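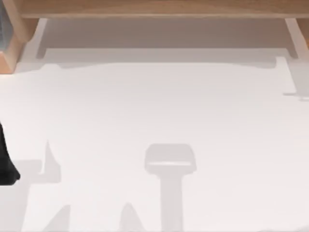
Jevby review: following entertainment lawsuits without a law degree

I write a small newsletter on film and music industry court cases, and for the past 14 months I've used Jevby to keep track of them. It's a web service that watches civil court dockets and emails you when something new is filed. I pay $44 a month for the standard plan. No one gave me a discount.

Setup is simple. You type in a case number or the name of a party, pick the courts you care about, and choose between instant alerts and a daily digest. I started with instant alerts and switched to the digest within a week, as one breach-of-contract case between a studio and its former distributor was sending me scheduling notices all afternoon. The digest comes at 6 a.m. and is usually on time.

The search is the best part. A full complaint opens in the browser, the exhibits are split out, and you can search inside all of them at once. I had a set of filings in a royalty dispute that ran to 1,319 pages, and finding every mention of one side agreement took a few minutes.
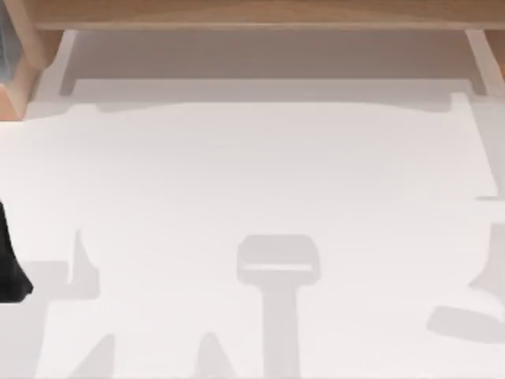 Name matching is weaker. Production companies set up a new LLC for almost every project, and Jevby treats each one as a stranger. Cladesia, which I used before this, let you group related companies under one heading. Jevby has had that listed as "planned" since February. Until it arrives you have to add each company by hand — and you will miss some.

The plain-language summaries are fine for deciding whether to open a document. I wouldn't quote from them. One described a motion to dismiss as granted when the judge had granted it only in part, and two of the claims were still alive. Support fixed it the same day after I wrote in.

State court coverage is uneven. Federal filings show up within the hour. Some county courts run a day or more behind, and sealed or family matters aren't there at all. Check the coverage list before you pay.

My account now holds 847 saved documents, and exporting them as one zip file worked on the first try. Folder names were kept. Tags were not.

Four stars out of five. If you follow only one or two cases, the court's own website will do.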